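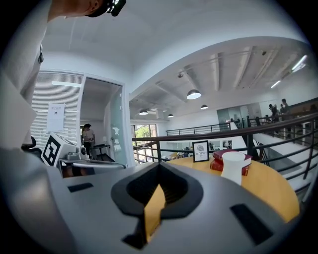

Shared workshop builds its own hand-held gripper, one yellow finger at a time

Members of the Sulosia workshop have spent a good part of the spring and summer building a gripper you carry around in your hand, and in September they started taking it out for proper walks through the building, up on the mezzanine and back again, past the coffee cups and the books and whoever happens to be standing in the way.

The project belongs mostly to Inna Kravets, who repairs sewing machines for a living and came to robotics by way of a kitchen drawer that she wanted something else to open for her. The idea is simple enough to explain over lunch. A person holds the gripper and does an ordinary job with it, picking up a cup or turning over a page, and the recording of that job is later used to teach a robot arm to do the same. The arm itself is still in pieces on Kravets's dining table, and her family has been eating in the kitchen for a while now.

"I thought the arm would be the hard part, so I bought the arm first," she said. "Then I spent all my evenings on the fingers."

The fingers really have taken up most of the evenings. Kravets and her building partner, Maksym Tkachenko, have made 37 of them so far, in different lengths and different amounts of bend, and they keep the rejected ones in a biscuit tin that gets passed around whenever visitors come by. The early ones were too stiff and tended to shove a cup along the table. A later batch was so soft that Tkachenko took to calling them noodles. The current shape came out of a long argument about ribs, which both of them say they won, and the color is mustard yellow for the plain reason that it was the spool on the shelf.

Parts have come from here and there. The bearings were bought from Bestico, a small supplier across town, and a retired machinist by the name of Melnychuk let them use his lathe for two weekends and, by all accounts, fed them very well both times. All told the pair have spent 800 dollars, not counting the arm, and they have a notebook with every purchase in it down to the tape.

The software side is called Mudent, a name left over from a typing mistake that they both got fond of – Tkachenko wrote most of it and is now tidying it up so that other people can read it. He would like to have it ready to share before the winter. He would also like a lighter housing, as his wrist gets sore after an hour or so.

The next job on the list is the kitchen drawer. Kravets has already taken the handle off and brought it in to practice on, and anyone who wants a turn with the gripper is welcome to stop by after six in the evening.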